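トラーンステッド旧送水場の蒸気ポンプ、製造元の記録を公開 9月から見学枠も拡大

2020-08-29

トラーンステッド(Trurnstead)の水道史資料室は、旧送水場に残る蒸気ポンプ2台について、製造元の特定につながった図面と書簡をまとめ、閲覧を始めた。ポンプはこれまで地元で「ゼリラリ式」と呼ばれてきたが、今回の調査で、設計はバックランド(Backlund)社、鋳造と組み立てはブロヴォウ(Brovow)鉄工所が担当したことが確かめられたという。

資料室によると、呼び名のもとになったゼリラリ(Zelirari)は、送水先にあった配水池の名前である。工事の契約書では、送水場の設備一式が「ゼリラリ線用機械」と一括して記されており、後の保守日誌がこれを縮めて書いたため、型式名のように受け取られるようになった。戦後に作られた町の案内板もこの表記を使っている。

確認の手がかりになったのは、閉鎖されたブロヴォウ鉄工所の倉庫から移管された図面147枚である。このうち24枚がトラーンステッド向けで、シリンダーの寸法や弁箱の取り付け位置が現存するポンプと一致した。図面の右下にはバックランド社の検印があり、鉄工所側の修正は別の色のインクで書き込まれている。台座の刻印は塗装の下に隠れていたが、昨年の補修で一部が読み取れるようになり、図面の番号と照合できた。

書簡の多くは、揚水の高さをめぐるやり取りだった。当初の計画では揚程を65メートルほどとしていたが、配水池の位置が丘の上手に変わり、バックランド社は高圧側の配管を太くするよう求めている。鉄工所は納期の遅れを理由に難色を示し、最終的には継手だけを新しい寸法で作り直した。この継手は北側のポンプに今も付いている。南側のものは後年に交換されており、元の部品の行方は分かっていない。

2台は送水場が電動ポンプに切り替わった後も予備として残され、廃止後は建屋ごと町に引き継がれた。ボイラーは撤去済みで、蒸気による運転はできない。資料室は、弁の動きを示す断面模型の製作を検討しているが、時期は決まっていない。 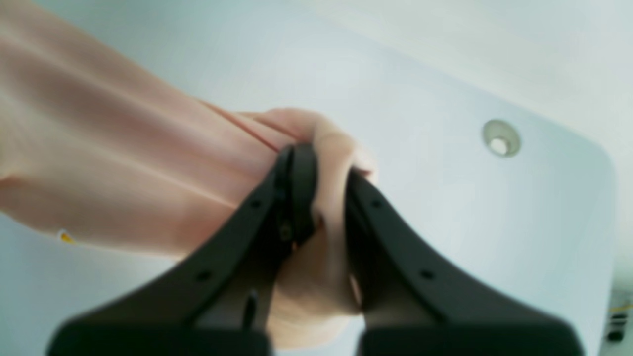 黒い2本の指で細長いピンク色の物の丸い端を挟むグリッパー

今回公開された図面は複写で、原図は温度を管理した収蔵庫に置かれる。閲覧には事前の申し込みが必要となる。複写の持ち帰りは1人につき2枚までで、書簡は館内での閲覧に限られる。翻刻が終わっていない書簡もあり、順次追加する。

旧送水場の見学は9月から午前の回を増やす。機械室の床は段差が多いため、かかとの低い靴での来場を呼びかけている。案内板の表記は次の塗り替えに合わせて改める予定で、それまでは入口に訂正文を掲示する。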